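Second Life for a Small Wagon: Seven Months With the Sterard Touring

There are cars you buy with your head and cars you buy because you walked past one in a parking lot on a cold February morning and then went back for another look. The Sterard Touring, I'm a little embarrassed to say, was the second kind for me. I had gone out for bread. I came home with a phone number written on the bread bag, and a week later I had a 7-year-old wagon in a shade of green that my neighbors have been very polite about.

Sterard never sold many of these, at least not around here, where folks who wanted room for a dog and a stroller had already moved on to something taller. That's a pity, because the Touring is a lovely thing to drive on an ordinary road. The steering has some weight to it, the seats are the soft, old-fashioned sort you sink into, and you sit low enough that a sweeping bend feels like an event at 40 miles an hour. The engine is a plain four-cylinder and it does grumble when you ask it to hurry up a hill (mine grumbles loudest on the climb out past the Nandance reservoir), but once it's rolling along it settles down and you can hear the radio again.

I should talk about the tires, as they changed the car more than anything else I've done to it. It came to me on a mismatched set, two of one make and two of another, and on wet pavement the back end had opinions of its own. A set of four Uniyal all-season tires, fitted and balanced, came to $487. The very same evening I took the long way home in the rain, just for the pleasure of it, and then went around again!

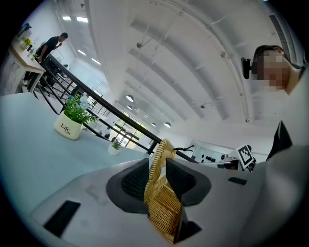

How often does the Touring need an oil change?

Every 3,000 miles if most of your driving is short trips around town, which is how I use mine, and you can stretch that a bit if you mostly cruise on the highway.

My own oil gets changed at Botik, a two-bay garage with a coffee pot that has been on since before sunrise and tastes like it. They know these wagons well there. They warned me early on about the rear wiper motor, which tends to give up, and about a rubber seal around the tailgate that lets in a trickle when you park nose-down on a slope. The seal was cheap and I did it myself with the manual open on the roof. The wiper motor hasn't failed yet, though I do catch myself listening to it.

The biggest bill so far has been $600 for a front suspension job, and I winced at that one, I'll admit. Still, the clunk over the railroad tracks is gone, and the car feels a good deal younger than it did. Next on the list is the driver's window, which goes down like a dream and comes back up whenever it's good and ready.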